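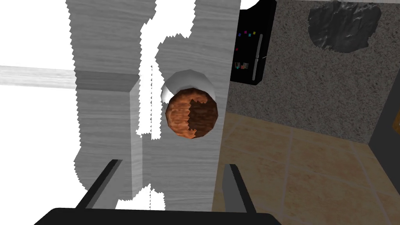
How to Fix a Cabinet Door That Won't Close

Every kitchen has one. You push it shut, you walk away, and by the time you reach the fridge it has drifted open again to watch you eat. Ours was the corner door in the rental on Plillbridge, and I lived with it for 2 years before I picked up a screwdriver. The repair took less time than I had spent complaining about it in any given August.

What you need

A Phillips screwdriver (a real one, by hand, leave the drill in the closet)
Wooden toothpicks
Wood glue
A pencil
A step stool if the door is up high

Step 1. Find out what kind of hinge you have

Open the door all the way and look at the inside edge. If there is a round cup sunk into the door with an arm reaching over to the cabinet wall, you have a cup hinge, and most of this page is for you. If you see a flat hinge with a decorative knob at each end, you have an older house and fewer screws to turn. Skip to Step 5.

Step 2. Tighten everything before you adjust anything

Half of all crooked doors are just loose doors. Snug up the two screws that hold the hinge to the cabinet, then the ones in the cup. Stop when they stop. People who keep going get to do Step 5 as well.

Step 3. Move the door side to side

The screw nearest the door, on the hinge arm, shifts the door left or right. Give it a quarter turn and close the door to see what happened. It will have gone the wrong way. Turn it back, then a quarter turn in the other direction. Do the same on the other hinge, or the door will lean like a tired uncle.

Step 4. Move the door in and out

The screw at the back of the arm lets the hinge slide toward you or away from you. If the door hits the cabinet on the hinge side before it has closed on the handle side, bring it out a hair. On the Dorken hinges I had, this screw had to be loosened first and tightened again after, and the leaflet mentioned that in print meant for ants.

Step 5. Rescue a stripped hole

If a screw spins and spins and never bites, take it out. Dip two or three toothpicks in wood glue, push them into the hole, and snap them off flush. Leave it overnight. Drive the screw back in by hand, slowly.

Step 6. Still popping open?

Check for a pan handle. I mean it. I once adjusted a door for 58 minutes before moving a skillet.

If it isn't the skillet, add a magnetic catch. Hold it in place, mark the holes with the pencil, and mount it on the underside of the shelf. The metal plate goes on the door where the magnet touches. I used a Sezer catch that came in a bag of 8, so I now have seven magnets and no other doors that need them.

When to give up

If the cup has torn out of the door and taken a chunk of the board with it, glue won't hold for long. Tandel sells a flat repair plate that screws on over the damage. It's ugly, but it's on the inside.

Last updated 11/11/2021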